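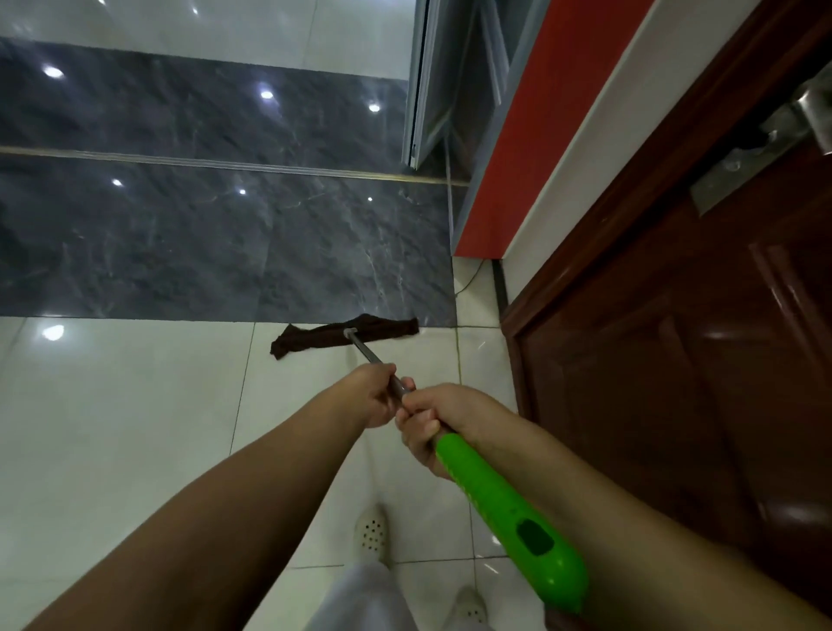 Mopping by the glass door, both hands on the pole.

Menura Robot Club - Questions we get a lot

What is the club?
A student project at Tokbridge. We record everyday cleaning jobs done by hand and use them to train Irar, our small floor robot. Entering it in the Kahsay student contest in February.

Do I need to know how to code?
No. Half of the work is doing the chores properly and writing notes afterwards. Coding gets taught as we go along.

What are the jobs this term?
Mopping, then brush and dustpan. Tiled floors only for now, carpet is next year. Each job gets done in 3 ways so Irar doesnt just copy one person.
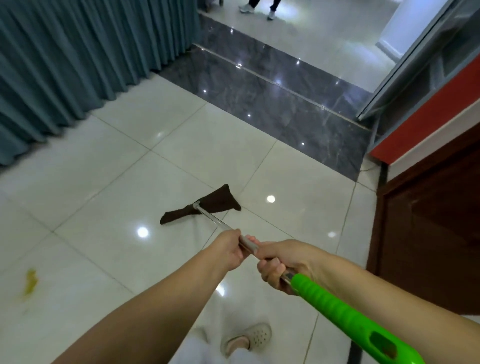

Slow, even strokes please. If you rush the corners the recording is no use and we have to do it again - same goes for talking to someone and stopping half way. Upload on the same day, we have 61 clips so far and need more.

When do you meet?
Sunday, 2 till 5. Come for part of it if that's all you can manage.

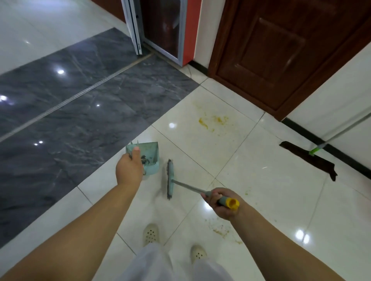 How much does it cost to join?
Free for students. Contest entry is paid by the club, you only pay your own bus fare.

Can I bring a freind?
Yes, but send us their name first so we can sort the door list.

What should I wear?
Shoes with grip, sleeves that push up. Nothing you'd mind getting mucky.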